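Torum bimanual station: software progress report
Prepared for the Disbridge program office
Period ending September

Summary

Work this period went into three parts of the control stack: the wrist-to-fixed camera calibration tool, the segmentation model for clear packaging, and the motion planner for two-arm handling. The first is finished. The second is usable but below the level we set in the spring plan. The third runs in simulation and on one of the two stations.

Calibration

The calibration tool, Dukitik, now solves for both wrist cameras and the fixed camera in a single run. An operator starts it from the station console and it takes 12 minutes, most of it arm travel. The old procedure needed a separate pass for each camera and had to be repeated whenever a bracket was loosened. Results are written to the station log along with the residual error, and the planner refuses to start if the file is missing or belongs to another station.

One defect remains open. If the run is stopped partway, the tool leaves the previous file in place but marks it as new. A fix is written and waiting for review.

Perception of clear film

Transparent packaging continues to be the hard case. Highlights move as the wrist camera moves, and the model tends to follow them and lose the real edge of the sheet. Flat areas with no bubbles are often labeled as table. We added 322 hand-labeled views to the training set, with extra weight on glare and on tabletops with a strong pattern of their own. Edge error on the held-out views went down, but the model still drops the narrow ends of a sheet more often than we would like.

We also changed how the two views are merged. The fixed camera now supplies the rough outline and the wrist camera refines it near the fingers. Before this, the two masks were averaged, and a bad wrist mask could pull the grasp point off the material.
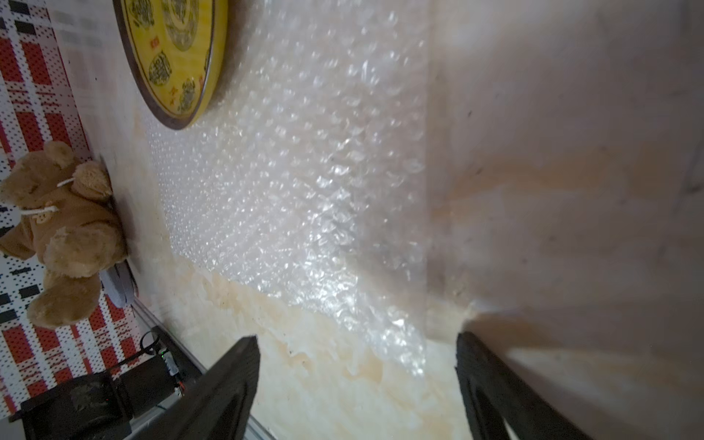
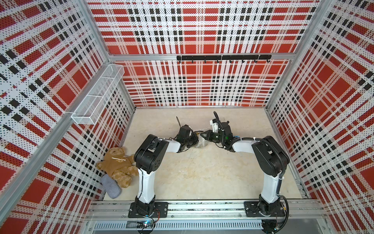
Clear plastic material on the station worktop: bubble wrap from a wrist camera (first), and a crumpled clear bag between the two grippers from the fixed camera (second).

Planning and control

The two-arm planner was moved onto the Sitompul scheduler, so both arms share one clock and one collision model. Loose objects at the edges of the work area are entered as keep-out volumes from the fixed view. The volumes are generous, and the planner sometimes rejects reaches that would be safe. We plan to tighten them once the perception figures settle.

Gripper closing was rewritten to stop on motor current as well as on position. Thin film gives very little current change, so the threshold had to be set low, and false stops are still being logged. The log viewer can now show camera views, joint positions and current on one timeline.

Tooling

Almost 2,000 recorded episodes were converted to the new log format. Episodes with missing joint data were set aside and will not be used for training.

Next period

Close the Dukitik defect. Bring the second station onto the shared scheduler. Label further views of crumpled film, which is thin in the current set. Repeat the held-out test with the merged masks and report the figures by material type.

No change to budget or staffing is requested.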